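FOR IMMEDIATE RELEASE

Cowie Shuffleboard League Adopts Revised Table Rules for the Fall Season

EKDALE – Tuesday, August 3, 2021 – The Cowie Shuffleboard League today published a revised rulebook for table shuffleboard. The new rules apply to all league and cup matches from the opening round of the fall season and replace the edition now in use at member venues.

The revision changes the treatment of hanging weights, the order of play after a tied round, and the procedure for measuring close weights. Scoring values are unchanged. A weight fully past the foul line scores one, a weight fully in the second zone scores two, and a weight fully in the end zone scores three. A weight touching a zone line takes the lower value.

Under the previous edition, a hanger (a weight that extends over the far edge of the table) scored four only if both captains agreed that it was hanging. The revised rule removes the need for agreement. Either captain may request a gauge check, which is made by passing a flat gauge upward along the end face of the table. If the gauge touches the weight, the weight is a hanger. The check is made once, after the final weight of the round has come to rest, and the result stands.
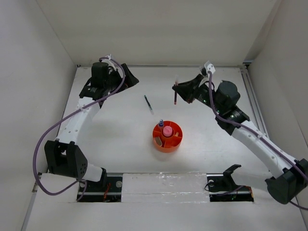
Side hangers receive no additional points. They are scored according to the zone in which they lie, as before.

The second change concerns rounds in which neither side scores. The side that shot last in the previous round will now shoot first in the next one. The earlier edition left this to a coin toss, and practice differed from one venue to another.

"Most of the protests we received last season came down to two paragraphs," said Marcelino Bermúdez, rules secretary of the league. "Those paragraphs have been rewritten. Players who know the current game will have very little to relearn."

Match length is now fixed for all divisions. Singles and doubles games are played to 11 points, and a match is the best of three games. In the Rorico Cup, the final alone is played as the best of five. A side must win a game outright; if both venues have agreed to a time limit and the scores are level when it expires, one further round is played with the full set of weights.

Fouls are dealt with in a separate section for the first time. A shooter's foot may not pass the near end of the table during delivery. A weight that fails to cross the near foul line is removed before the next shot. A weight that falls into the gutter stays there until the round has been scored. If a player disturbs a weight by hand, the opposing captain may have it replaced or leave it where it lies.
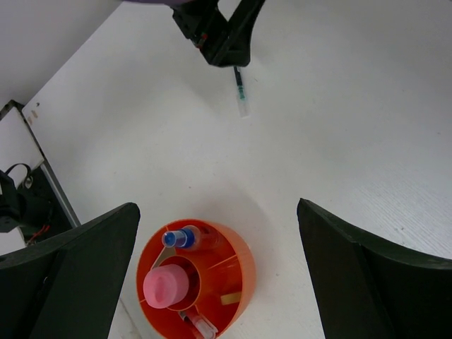

Pink cylindrical cap in a round orange holder.

The revised edition was compiled from written comments submitted by 56 registered players. A draft was tested over 6 evenings of friendly play at the Kusosura Hall in Ekdale. One proposal, which would have allowed a practice shot before each game, was not adopted.

"The gauge check added very little time to a round," said Sorcha Skinner, who refereed the test matches. "The new order of play after a blank round caused some questions on the first evening and none after that."

Referees must complete a short written test before they are assigned to cup matches. Those who already hold a league card may sit the test at any member venue. Cards issued under the old edition remain valid for league matches until the end of November.

Printed copies of the rulebook will be sent to team captains with the season fixture list. Additional copies may be requested from the league office in Ekdale. Questions on interpretation should be submitted in writing, with the rule number and the name of the venue.

About the Cowie Shuffleboard League

The Cowie Shuffleboard League organizes team and individual table shuffleboard in Ekdale and the surrounding towns. It runs 2 divisions and the annual Rorico Cup.

Press contact: Marcelino Bermúdez, Rules Secretary, Cowie Shuffleboard League, Ekdale

– END –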